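Laundry loading demonstrations: policy stalls at the machine door

Asked by Dorota Duda
Tags: imitation learning, bimanual, wrist cameras, household tasks

I am collecting teleoperated demonstrations for a laundry task and would like advice on how to cut and balance the set before I record more. The setup is two arms with parallel grippers, one camera at the head and one at each wrist. The task starts with a front-loading washing machine, door shut, and a soft canvas basket on the floor in front of it. The operator opens the door, moves the contents of the basket into the drum and closes the door again.

I have 1480 episodes so far, all recorded as one continuous task with a single text instruction. Start positions of the basket vary by a hand's width or so to either side. 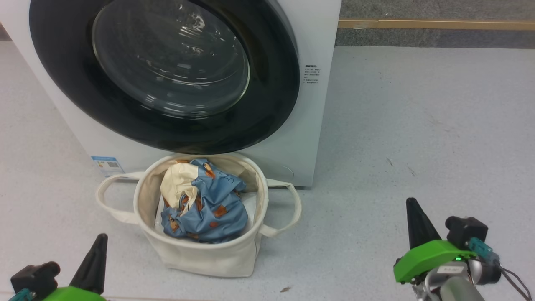 The trained policy reaches for the door reliably. Once the door is open it tends to hover between the basket and the drum, and in a fair share of runs it goes back to the door and starts to push it shut with nothing loaded. Validation loss is flat and gives no hint of this. I have tried a longer action chunk and a lower learning rate, with no change I could measure.

Two things I would like to know. Should the episodes be split into opening, loading and closing, each with its own instruction? And is it worth adding starts where the door is already open, or does that only make the set less consistent?

Edit: the policy sees one frame per camera and the joint state. No history.

Nikola Wysocka

Your edit is most of the answer. With a single frame, "door open, nothing loaded yet" and "door open, loading finished" differ only in what is in the basket and what is in the drum. From the head camera the inside of the drum is often hidden by the arms or the door, so the policy has to choose from the basket alone, and a soft basket with a folded rim hides a small garment quite well. Closing is then a reasonable guess from the data you gave it.

Split the episodes. You don't need to record them again. Mark two times in each one: the moment the gripper leaves the door after opening, and the moment the last garment is released. We did this on Pralden with a plain script that steps through the wrist video, and one person got through 400 episodes in two working days. Keep the uncut versions as well – you may want them later for the high-level policy.

Then add the open-door starts. They don't make the set inconsistent so long as the instruction matches. What does harm is having every loading segment begin from the same arm pose, the one left over from opening the door. The model learns the pose as the cue and ignores the cameras. Start some with the grippers low over the basket, some near the door, some well back.

Check the wrist views by themselves before you train. Play ten episodes with the head camera switched off and ask whether you could do the task from what is left. If the fingers cover the garment at the moment of grasping, tilt the mounts before you record another batch. 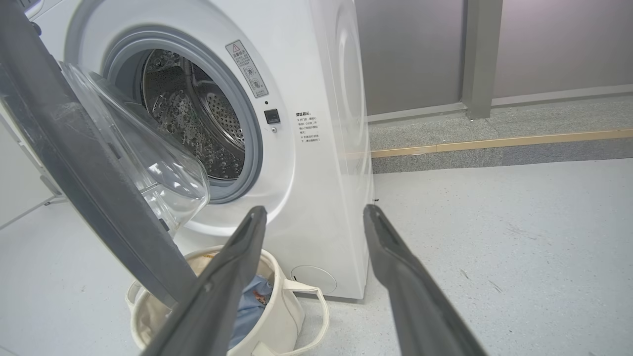 Yao disagrees with part of this. Splitting fixes the label, but something still has to decide at run time when loading is over, and that decision has the same blind spot. I would add a short history first, four frames spaced a second apart, and only split if that fails. On the Brilholm set, 2572 episodes with towels and a top-loader, history alone removed most of the early closing. It did cost us some speed, and the policy became more sensitive to operators who pause, so trim the idle stretches out first.

I agree on varying the arm pose.

Dilness

had the same thing with a dishwasher. ours was the operators. two of them always looked across to the screen before closing the door so there was a long pause with the arms still, and the model copied the pause and got stuck in it. we threw out 133 episodes and it got better. check for that before changing the model

also record some where a sleeve falls back out over the edge of the drum and the operator puts it in again, we had none of those and it showed

Dorota Duda

Thank you. I went through a sample and there are pauses before closing, mostly from one operator, though not enough to explain all of it. I will trim those, mark the two times as suggested and train the split version against the four-frame version on the same data. Open-door starts are being recorded from November, with the arm pose drawn from a list so that operators don't settle into a favourite. I will post the closing figures under this thread when both runs are finished.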